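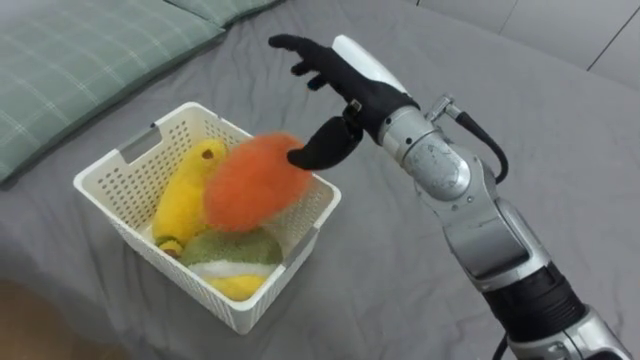

Ellis
Household guides editor, Calasbridge

Section 4: Setting up a soft toy basket on the bed

By now you will have the Bullovdale room plan pinned up somewhere handy and the bed made, and we can get on to the part most families tell us they enjoy, which is giving the plush toys a proper home. A plain white plastic basket with little holes all over its walls does very nicely. It lets the air through, it wipes clean in a moment, and the handle slots mean you can carry it from bed to shelf without much fuss. A plain grey sheet underneath is a kindness to yourself too, as a bright toy shows up well against it and you won't be hunting about for it later on.

Before you begin

Wash the basket in warm soapy water and let it dry all the way through, holes included. Smooth the sheet with the flat of your hand. It needn't be perfect, and a few creases won't hurt anything, but a big ruck under one corner will make the basket rock.

Push the pillows up to the head of the bed. You want enough clear sheet for the basket and a bit of elbow room beside it.

Filling the basket

1. Stand the basket on the flattest part of the mattress, well in from the edge. Run a finger round the rim as you do so, and if you find a rough spot, rub it down before any toys go near it.

2. Gather the toys and give each one a gentle shake over the floor. Check seams, eyes and noses while you have them in your hand. Anything loose goes to one side for mending (see Section 7).

3. Put the bigger, flatter toys in first, lying down, with their faces upwards if your child likes to see who is at home.

4. Leave the round and fuzzy ones until last. An orange plush ball, for instance, will happily sit on top of the others, where it can be picked up without disturbing the whole family underneath.

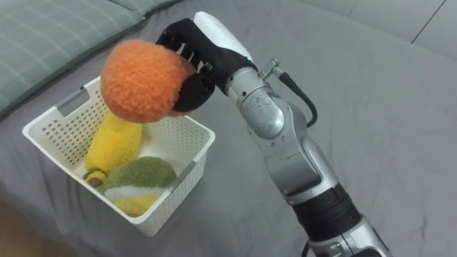 5. Lower a ball in over the opening and let go once it is close to the toys below. Dropped from any height it will bounce off and roll away under the bed, and you will meet it again in October with a good deal of dust on it.

6. Stop when the toys come level with the rim. One soft toy peeping over the top is fine, but a heap will topple the first time the basket is lifted.

Note: Shaggy fabrics catch on things. If a curl of fibre works its way into one of the small holes, ease it back from the inside with a fingertip. Please don't tug it from the outside, or you may pull a thread.

Note: The Fovunach liner listed in the parts sheet is optional. We like it for very small toys. For plush of an ordinary size you can leave it in the packet.

Caution: Never leave the basket on the bed of a sleeping baby or toddler. Lift it down to the floor or a low shelf before settling anyone for the night.

Caution: Keep the basket at least 50 cm from heaters and 100 cm from any open fire, however chilly the room gets.

Moving the basket

7. Take hold of both handle slots, one in each hand, and lift straight up. Carrying it by the rim alone will bend the walls in time.

8. Set it down gently and press the top toy with your palm to settle everything. If the sheet has come up with the basket, tuck it back in now while you are there.

Section 5 deals with the low shelf and its brackets.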